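Chapter 8
Framing and Mounting Systems in Light Manufacturing 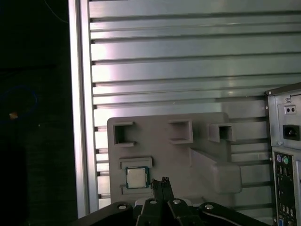 Every workshop rests on decisions about structure that were made before the first product was assembled. Benches, guards, shelving and machine bases all have to carry loads, hold their position and allow for later change. Earlier chapters dealt with the choice of materials and with the layout of the shop floor. The present chapter turns to the frames on which equipment is mounted, and in particular to modular systems built from aluminum extrusion.

For much of the twentieth century, the usual answer to a mounting problem was a welded steel frame. Welded frames are stiff, cheap in raw material and well suited to heavy work. They are also difficult to alter. A bracket that must move by the width of a finger may require cutting, grinding and repainting, and the station is out of service while the work is done. Where products change often, the cost of these interruptions can exceed the cost of the frame itself.

Modular framing takes a different approach. Aluminum is pushed through a shaped die to form long bars with the same profile from end to end. Slots running the length of the bar accept nuts and bolts at any point, so that a part can be attached, loosened and moved with hand tools. Flat slotted panels extend the same principle to a surface – a plate, sensor holder or fixture can be placed wherever a groove will take a fastener.

The case of Furenero, a maker of small pumps, is followed through this chapter. The firm operated 200 assembly stations on welded bases at its Nerska plant and replaced them in stages with slotted aluminum frames. Its engineers recorded 1482 changes to station layouts during the first year of full operation. Most were minor, such as a shelf raised for a taller operator or a parts bin moved closer to the hand. Under the earlier arrangement many of these changes would not have been requested at all, and the study in Section 8.3 considers what this meant for output and for operator strain.

Modular systems have limits, and students should approach them with care. Bolted joints can loosen under vibration. Aluminum bends more readily than steel of the same dimensions, and a long shelf may sag under a load that a steel one would carry without visible movement. At Furenero, one test frame supplied by Tsakiris was loaded to 480 pounds before the joints began to slip – well above its working load, but below the figure the design team had expected.

Section 8.1 describes the common profiles and the ways in which they are joined. Section 8.2 sets out a method for estimating loads and deflection. Section 8.3 presents the Furenero study in full. Readers who have not yet covered bending moments should review Chapter 5 before beginning Section 8.2.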